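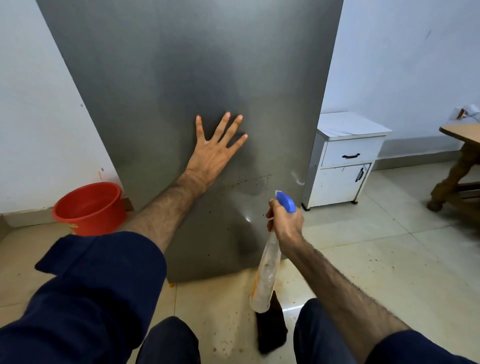
Wichai Sukprasert asked whether the recorder can be left on a timer overnight without losing the start of a programme. It can, provided the clock was set the same day. The Jellell deck drifts by up to 17 seconds a week, and the timer has no correction for it.

Plulari off-air radio recordings: data card

Contents
3,186 files, mono, one per cassette side. Late-night phone-in and drama programmes, taped at home and transferred on a Dogbe deck. Sides with no usable sound were left out.

Transfer
Each tape was wound through once before playback. Azimuth was set by ear on the first minute of speech. No noise reduction was applied – several tapes carry Dolby B labels that do not match what is on them.

Known faults
Auto-reverse clicks are present on long recordings. The gap at the turn is left as it was and marked in the notes column. Files 200 and above use the newer naming scheme; the older ones keep the label text, spelling mistakes included.

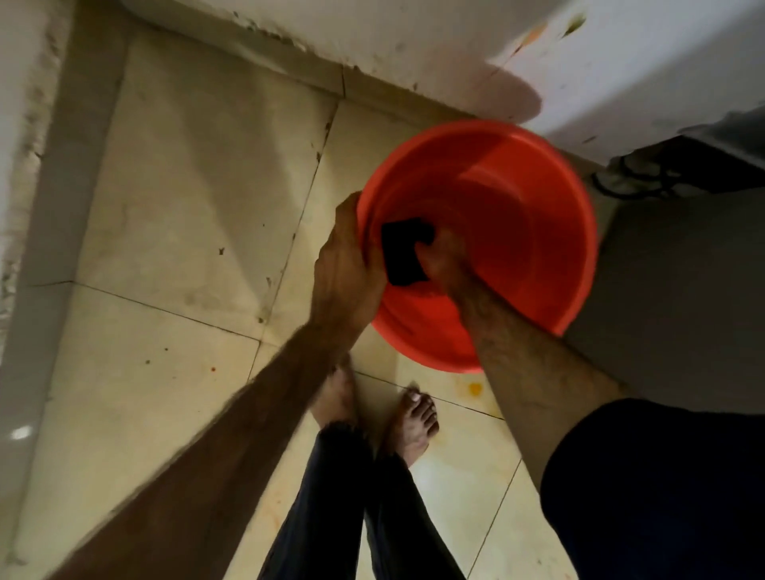

Fig. 1. Washing a basin with a dark sponge.

Fields
id, side, station, date_on_label, length, notes
date_on_label is copied from the inlay card and is blank where the card is missing.

Playback
Tested in Pruvus on a desktop machine. Folders holding more than 3,000 files load slowly – split them by station first.

Last changed: 2019-10-17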